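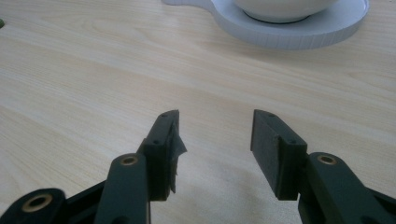

Clunlow Table Challenge

The Clunlow Table Challenge is a student robotics project that runs at Borndale every year, and I've been hanging around it long enough that I got asked to write the club wiki entry. So this is my version (fix whatever I get wrong!). The short of it is that students collect demonstrations with hand-held grippers, train a policy on them, and then see whether a robot arm can do the same chores at a table.

Origins

It started as a July summer class with 2 teams and one pair of grippers between them, which went about as well as you'd expect. Lots of waiting, lots of snacks. The class turned into a club, the club started keeping score, and the old Talavera kit got swapped for a frame design we call the Lasier, which is much easier on the wrists. These days we have 18 members, and a team needs 3000 recorded demonstrations before it can enter the final round. That sounds like a lot, and it is, but people get quick at it.

The grippers

You hold one in each hand and do the chore yourself, with the jaws standing in for your fingers. The fingers are dark printed plastic with brass bushings set into them where the linkages pivot, and each one ends in a chunky pad block with grippy padding on its inner face. The padding is the part I'd nag a new member over. Edges lift and fray, and a flap hanging into the gap can catch on whatever you're picking up, so look at your pads before a session and redo any that are peeling. My first season I skipped this for weeks and my cord runs were a mess!

The tasks

Our tables have a pale wood-grain top, and the work happens on that. Thin, floppy things are the tough ones. With a loop of green braided cord you've got to keep the opening wide enough to be useful while your other hand stays out of its way, and the cord has its own ideas. We also use a white stand with an upright post, two little pegs sticking out of its sides, and a round platform at the other end of the base with a bowl on it. I love that stand. It gives you something tall to steer around and something low to reach into, and newer folks always forget one of the two. 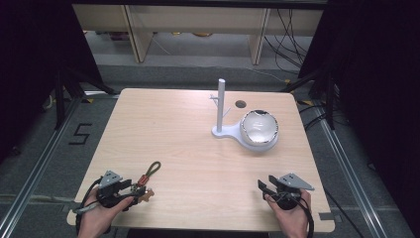

Scoring

Each team's arm gets 2 tries per task and the better one counts. Points come off for knocking the stand or dropping an item on the floor, and there's a long-running argument over whether a nudge is a knock (I say yes, my own team says no). The rules page was last changed on 2023-10-10, when time bonuses were dropped and everybody's driving got a whole lot calmer.

See also

Borndale summer robotics class
Lasier gripper build notes
Talavera kit (retired)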